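Right, I've spent an entire evening sorting out the snack drawers and you're all going to hear about it. Thread, sorry, put the kettle on.

Background for anyone new. I keep the tea point on our floor at Pesberg going. I didn't apply for this. I once bought a box of biscuits in October and that was that, I was the snack person.

For ages everything lived in a carrier bag on a hook. Crisps at the bottom, always. If you wanted a drink you had to take out eight other things first and then somebody would walk in and ask if you were having a picnic.

So I finally gave in and got some proper drawers. Little light oak cube, two drawers, one above the other, black bar handles. 39 quid from Vincze, which I know is a lot for a box, but look at the grain on the top of it!

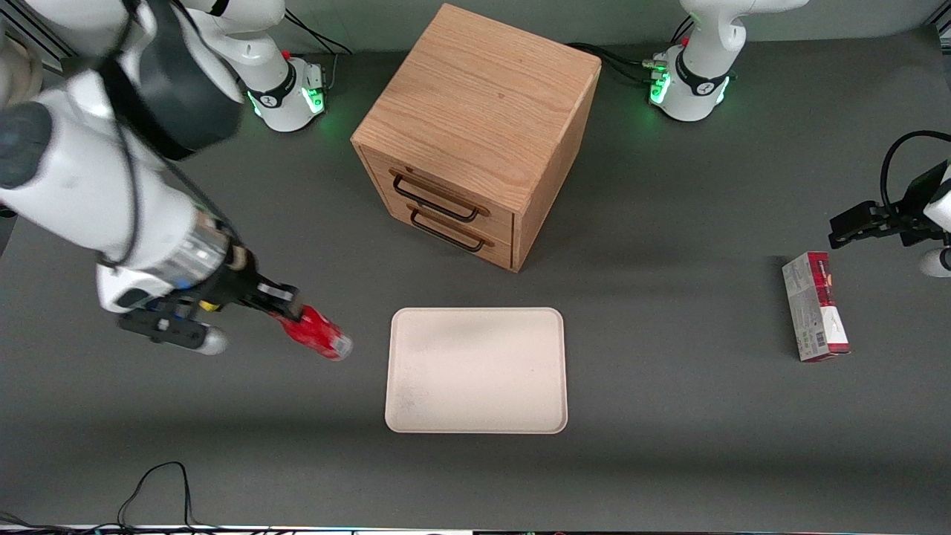 Oak drawers, red can, big grey table. Living the dream.

First big question was cans. Cans roll. I put one in the top drawer on its side, shut it, opened it again and it had gone straight to the back where I couldn't reach it without taking my watch off.

Standing them up is fine if your drawer is deep enough. Mine is deep enough for the short ones and about a fingernail too shallow for the tall skinny ones (yes I tried, yes the drawer jammed, yes I had to get a ruler down the gap).

So the rule now is short cans in the bottom drawer, standing up, and tall ones go in the fridge where they should have been in the first place. The weight's better low down too. With everything in the top the whole cube tipped forward a touch when you pulled the handle – not a lovely feeling.

I also bought a tray because the woman in the Rarov shop said a tray would change my life. It has mildly improved my life. It's where things go when you haven't decided where things go, so it's basically the carrier bag but flat.

Then there's boxes. I'm fond of a small cardboard box, they stack, they stand up, you can read the front. But they get so battered! One trip in a rucksack and they look like they've been through a war. 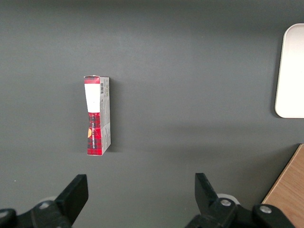 And I never know whether to keep stuff in the box or tip it out and flatten the cardboard. Tipping it out saves loads of room. But then someone asks what's in it, are there nuts, and you're on your knees in the recycling looking for the ingredients.

I've decided boxes stay. On their ends, fronts facing you, top drawer, like books. Dented ones at the front so they get finished first. I'm weirdly proud of that bit.

Somebody replied last time to say I should do labels. I did labels at my old place in Brarkach and within a fortnight the drawer marked TEA was full of batteries. Not doing labels.

Whole job took me till 11 at night including the wipe down, and a good chunk of that was me opening and shutting the drawers because they run so nicely.

Next up is the mug shelf. If anyone has a way of storing mugs with massive handles I'm all ears, we seem to own 2000 of them and they don't stack with anything.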